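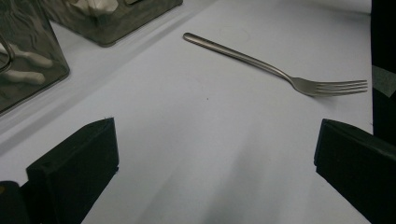
A fork on the tabletop, just ahead of the gripper fingers.

Home Our Kitchens Working Here Clovo Contact

Print this page E-mail this page

Clovo in the Curkden Dish Room: Your Questions

Updated 11/9/23

Many of you stopped one of us in the hallway this fall, or left a note in the box by the lockers, and we promised we would write the answers down in one place so that the night crew gets the same story as the day crew. Thank you for all of them, including the grumpy ones (those were often the most useful). If you work at another Vuststead kitchen and are reading out of curiosity, you're very welcome, but please keep in mind that what follows is about Curkden only.

What is Clovo, exactly?

Clovo is the name of the flatware sorting station that Vuststead is bringing in from Kołodziej, the firm that also looks after our conveyor. It is an arm with a two-finger gripper and a camera, and its job is to pick up forks, knives and spoons one at a time after they have been through the machine and drop them into the right bins. It doesn't wash anything, it doesn't carry racks, and it doesn't roll napkins, though we have been asked about the napkins so many times that we've passed the wish along.

Why start with flatware?

We asked the dish room what they would give up first if they could, and sorting won by a mile. Standing in one spot at the end of a lunch rush, picking through a heap of wet spoons, is hard on the wrists and harder on the spirit. It's also a job that tends to get left for whoever is newest, and Anitha Suvarna, our dish room lead, has wanted to change that for years.

Will anyone lose their job or their hours?

No. There are nine people on the dish room schedule today and there will be nine on it after Clovo is switched on. Nobody's weekly hours go down. We know that a promise like this is only as good as the paper it's on, so it is in the letter each of you received with your November schedule. If your letter has gone missing, ask Vimala Kartha in the staff office and she will print you another one.

What happens if somebody leaves later on? We will advertise the position the way we always have. We can't tell you what the room will look like many years from now, and we would sooner say so than make something up.

What will I be doing when I'm not sorting?

That depends a good deal on you. Some of the time will go to jobs that always get squeezed, like checking glassware for chips and putting the racks away properly – the back corner could use it, as you all know. Two shifts a week will include time on the prep side for anyone who would like to learn it. If you would rather stay in the dish room, then stay, and there will be plenty to do.

Do I have to learn to program it?

Goodness, no. You'll learn how to start it, how to pause it, how to clear a piece it has dropped, and how to tell somebody that it's acting up. Matúš Štefanec from Kołodziej is running the training, and each person gets seven hours of it, paid at your regular rate and scheduled inside your normal shifts. He's patient and he doesn't mind being asked the same thing twice. Written steps will be posted by the station in large print, and Vimala is arranging translated copies, so let her know which language suits you best.

How does it learn what a fork is?

From a whole lot of practice material. People show the system how a piece gets picked up by doing it themselves with a gripper tool, with the pieces lying at different angles and with other things standing nearby, because a real counter is never tidy. Glass and shiny metal are harder for it than you might think, on account of the reflections. So are two forks nested together, which still fool it now and then.

Is it safe to stand next to?

The arm moves slowly and stops when it bumps into something. Even so, please treat it the way you treat the slicer. Hands stay out of the marked area while the green light is on. Long sleeves get rolled up or pinned. There is a red stop button on each side of the station, and anybody may press it at any time, for any reason, without asking first. You will never be in trouble for stopping it.

Is the camera watching me?

The camera points down at the work surface and will catch your hands if you reach in. It can't record sound. Those pictures are not used to time you, to score you or to settle who broke what, and supervisors don't have access to them. Habibur Hettiarachchi, your shift representative, asked for that in writing and he has it. He's happy to show it to you if you catch him on break.

What if it's slower than I am?

At first it will be, by quite a bit! A quick pair of hands can beat it easily. We aren't expecting it to keep up with the lunch rush in the opening weeks, so the old sorting table stays right where it is, and you can jump in whenever the bins get low. Please don't feel you have to race it.

What if it puts things in the wrong bin?

Take the piece out, put it where it belongs, and make a mark on the clipboard. During the trial, Tapio Keskinen will pull 100 pieces from the bins at the end of each day and check them by hand. The results go up on the board next to the schedule, good or bad.

Who decides whether it stays?

The trial gets a review meeting, and everyone in the dish room is invited on paid time. If most of you find that it makes the day worse, we will say so to Vuststead plainly, and Habibur will be in the room when we do.

I have a question that isn't on this page.

Lovely, send it over. Drop a note in the box by the lockers (no name needed), or talk to Anitha or Vimala. We add new answers here as they come in.

Print this page E-mail this page

Back to top Working Here Contact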